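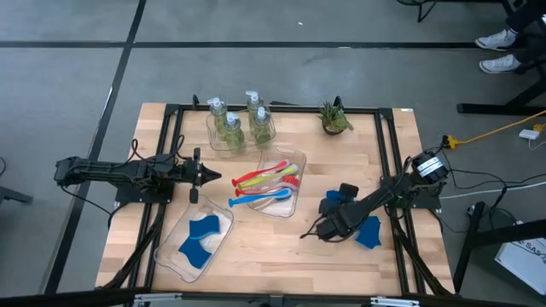

Plateau en bois clair, cadre noir.

Forum Bois et finitions > Cuisine > Huile ou vernis sur plan de travail massif ?

marteau_fou
Bonjour à tous,
Je pose un plan de travail en hêtre lamellé-collé dans la cuisine en avril, évier à encastrer par-dessus. J'hésite entre l'huile dure Gedurik (bidon de 2 litres, réf. 2512) et le vernis mat Gronow. Le vendeur de chez Asstead me pousse vers le vernis. On cuisine tous les jours, il y a deux enfants, et je n'ai pas envie de poncer tous les étés. Des retours ?

pascaline44
Huile sans hésiter. J'ai un plan huilé depuis 11 ans. Une couche d'entretien par an, deux autour de l'évier. Quand il y a une tache, je ponce localement, je remets de l'huile et on ne voit pas la reprise. Avec un vernis tu ne peux pas faire ça.

Grosbill_67
Pas d'accord. J'ai huilé le mien comme tout le monde me le conseillait et au bout d'un hiver j'avais des auréoles noires derrière le robinet. J'ai tout repris au vernis, quatre couches avec égrenage entre chaque, et depuis je passe l'éponge et c'est tout. Le problème de l'huile, c'est que les gens qui la recommandent oublient de dire le temps qu'ils y passent.

pascaline44
Les auréoles noires c'est de l'eau qui stagne, huile ou pas. Tu avais traité les chants de la découpe ?

Grosbill_67
Une couche, oui.

pascaline44
Une couche sur du bois de bout, ça ne sert à rien. Il en faut quatre ou cinq, jusqu'à ce que ça ne boive plus.

Vieux_rabot
Elle a raison pour le bois de bout. Pour le reste je suis plus partagé. Le vernis tient bien tant que personne ne coupe dessus. Dès que le film est percé, l'eau passe dessous, ça blanchit, et là il faut décaper toute la surface.
Autre chose, le nettoyage compte autant que la finition. Sur un plan huilé, pas de vinaigre, pas de crème à récurer, pas de côté vert de l'éponge. Un peu de liquide vaisselle dans de l'eau tiède, chiffon essoré, puis on essuie. 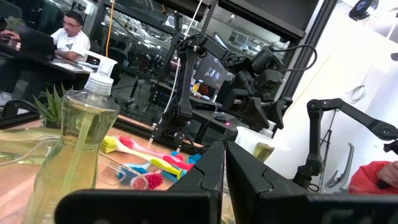
Et on ne laisse rien d'humide posé à demeure, ni égouttoir, ni pot de plante, ni boîte de conserve ouverte. Le métal mouillé sur le hêtre peut laisser une marque qui descend assez profond. Pour la ravoir il faut de l'acide oxalique, avec des gants, et rincer soigneusement.

marteau_fou
Merci. Et pour le ponçage avant huile, vous montez jusqu'à combien ? J'ai lu 800 sur un autre forum.

Grosbill_67
800 c'est beaucoup trop, tu fermes le grain et l'huile reste dessus. 150 et stop.

Vieux_rabot
Je finis au 180 dans le sens du fil. Je mouille légèrement à l'éponge avant le dernier passage pour relever les fibres, je laisse sécher une nuit. Ensuite huile au rouleau, et j'essuie l'excédent au bout d'un quart d'heure. Les chiffons à plat dehors, jamais en boule dans la poubelle, ça peut prendre feu tout seul.

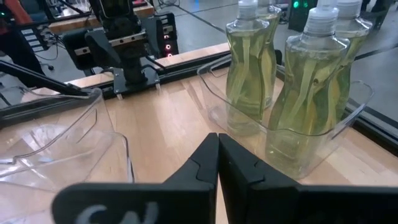
lamelle_b
Je rejoins Grosbill sur un point, à Tamton l'eau est très calcaire et l'huile autour de mon évier part en quelques mois. J'ai fini par mettre du vernis sur la partie évier et de l'huile sur le reste. La jonction se voit un peu en lumière rasante.

pascaline44
Deux finitions sur le même plan, moi je ne pourrais pas.

marteau_fou
Bon, je pars sur l'huile, avec cinq couches sur la découpe de l'évier. La face du dessous, vous la traitez aussi ?

Vieux_rabot
Oui, autant de couches que dessus, sinon il va tuiler.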